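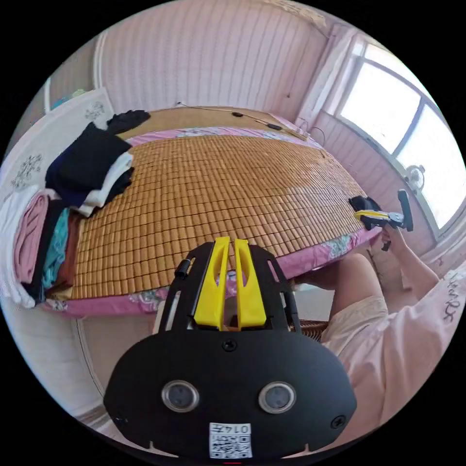
Speaker notes: Moving the Justelby permit service to shared logging
Session starts 10:30. Allow 18 minutes, then questions.

Slide 1. Thank the organizers. State that the talk covers logging only. Hosting costs are dealt with in the Samarakoon session on Monday.

Slide 2. Justelby is made up of 7 services. Until last year each one wrote its own log files in its own format. An engineer tracing a failed payment had to search every service separately and match the times by hand.

Slide 3. We agreed on one format and one request number, passed from service to service. Show the sample entry. Pause here so that the back rows can read it.

Slide 4. The Skarkoston team moved first. They removed 218 log messages that no alert or report used. Do not read out the list.

Slide 5. Personal data. Names and addresses are removed before an entry leaves the service. The check runs in the build, and a failed check stops the release.

Slide 6. Peak load is 700 entries per second. The Ustska cluster handles this with its current settings. Older entries move to cheaper storage each night.

Slide 7. Open work: alert rules are still written by hand, and two services have no owner for them. Invite comments, then take questions.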